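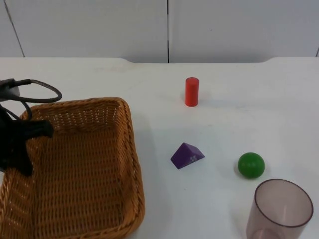
Pirano woven basket, rectangular, medium: six months on

I bought this basket in August to sit on the white table by the back door, where everything in our house gets put down and then lost. Keys, pens, batteries, the tape measure, the small bits that come off other bits. I wanted something open, low enough to see into and not plastic. It has been in daily use since then, so this is a report on wear as much as a first impression.

Price and sizes

I paid $62 for the medium from Ulia, the homewares shop, with pickup in store. They also had a small, which looked too shallow for anything taller than a deck of cards, and a large that would have taken over the table. The medium is long enough for a folded tea towel to lie flat with room left over. If you are buying for a shelf, measure the shelf first and allow extra for the rim, which sticks out further than the body does. The size on the tag was for the base. I found that out when it wouldn't fit where I first meant to put it.

Build

It's wicker, rectangular with rounded corners, in a colour that runs from tan to a golden brown. The rim is a thicker braid and a shade darker than the rest. The floor is flat and woven in a crisscross, and the sides have a tight lattice with small gaps.

The rim is the best part. I pick the basket up by it several times a day, usually with one hand and usually from one end, and it hasn't loosened or gone out of shape. My last basket, a Vastow, came apart at the rim in its first winter. I kept winding it back with string and then gave up.

The floor is good too. Plenty of cheaper baskets bulge underneath and rock when you drop something in. Mine sits level on the table and stays put. There was a bit of a rock on the first day, but it settled overnight with a couple of cookbooks in it.

What I don't like

The gaps in the weave let small things through. Screws, pins, and the SIM card tool from my phone have all gone out through the bottom or got stuck halfway. Larger things are fine. If you plan to keep sewing notions or hardware in it, put a liner in. Ulia sells a cotton one separately for more than I was prepared to pay, so I cut a piece of felt to fit and it does the job.

Two strand ends on the inside were sharp when I got it. One snagged a wool glove. I trimmed them both with nail scissors and ran a fine emery board over them, and I've had no trouble since. For this price I think that should have been done before it left the factory.

It also collects crumbs and grit. The crisscross floor holds on to them and a damp cloth just pushes them further in. The best method I've found is to take it outside, turn it upside down and tap the base with the flat of my hand. After that I go over it with the brush end of the vacuum on low. The care tag says not to soak it and to dry it out of direct sun. I got it properly wet once, when a watering can tipped over, and stood it on its side in the laundry for a day. It dried without any smell or marks.

On a white surface

One thing I was worried about was colour coming off on the table. Ours is matte white and shows every smudge, mostly from hands and mugs. I've lifted the basket to check now and again and found no stain under it. There was a little fine dust in the first fortnight and none after that. It hasn't scratched the surface either, though I lift it and don't drag it.

Compared with the Opoku

My sister has the Opoku basket, similar in size and $9 cheaper. I used it for a weekend while looking after her place. The weave is wider and the sides are softer, so it gives when you lean on it. It's lighter, and it has handles, which I'd have liked on mine. But it slumps when it's full, and the corners had started to go grey and fuzzy. For clean laundry or throws I'd take the Opoku. For a table where things get tossed in from a standing height, I'd stay with the Pirano.

Does it work as a catch-all?

Mostly. The sides are steep enough that things don't bounce out, and I can see what's in there without tipping it up. The open surface next to it still fills with odds and ends, which is a fault in the household and nothing to do with the basket. I clear it every evening around 9 and it takes a minute or so.

I'd buy it again at the same price, though I'd check the inside for loose ends in the shop before paying. I wouldn't buy the liner.

Rating: 4 out of 5

Good: solid braided rim, flat base, doesn't mark the table
Not so good: sharp ends when new, small items fall through, no handles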